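Dredora Household Handling Guidelines
Progress report to the Pandis Fund, second period
Prepared by Veronica Ene, with Elin Pugh and Sebastian Matei

Where we are

October was a terrific month! The draft code of practice for robots doing laundry now has 41 clauses, up from the handful we showed you in the spring, and every one has been tried against a real task on the floor at Stesbridge. We've logged 2,703 handling attempts so far. Grigore has tagged each one with the clause it tests, so a reader can go from a rule straight to the evidence (a huge job, and he's done it beautifully).

Loading and unloading

Clause 12 covers the idle hand. While one hand works at the basket or the washer, the other should stay in the operator's line of sight, open and clear of the door. Our first wording said "parked", which three people read three different ways, so Italo rewrote it.

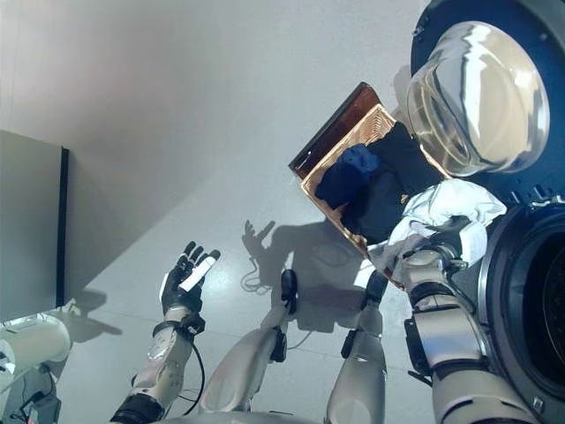 Right hand holding a white cloth over the front of the basket, washer door open, left hand open with the palm up.

Elin has also tightened the clause on door clearance. The door position is now recorded before the arm moves, and the operator says it out loud. It sounds fussy, but the crew took to it within a morning.

Grip and contact

I'm most excited about this section. We now treat soft goods and rigid items separately, even when they share a basket, and the reviewers at Pinheiro were very keen on the idea. Clause 23 asks for a pause before lifting any rigid item resting on fabric, so the operator can check that the cloth isn't caught in the grip.
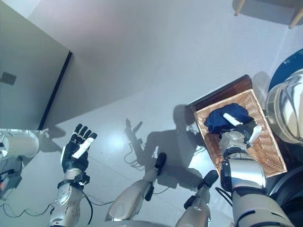

Right hand gripping a white cylindrical object on navy cloth in the wicker basket.

Still to do

Cable routing needs its own clause. Sebastian's draft sets a keep-clear area at the feet and a floor check before each session. We also owe you the plain-language edition, and Italo has two chapters left to finish.

Spending is on budget. We'd like to move the unspent $1,000 from travel to printing, and would be grateful for your okay before the next payment.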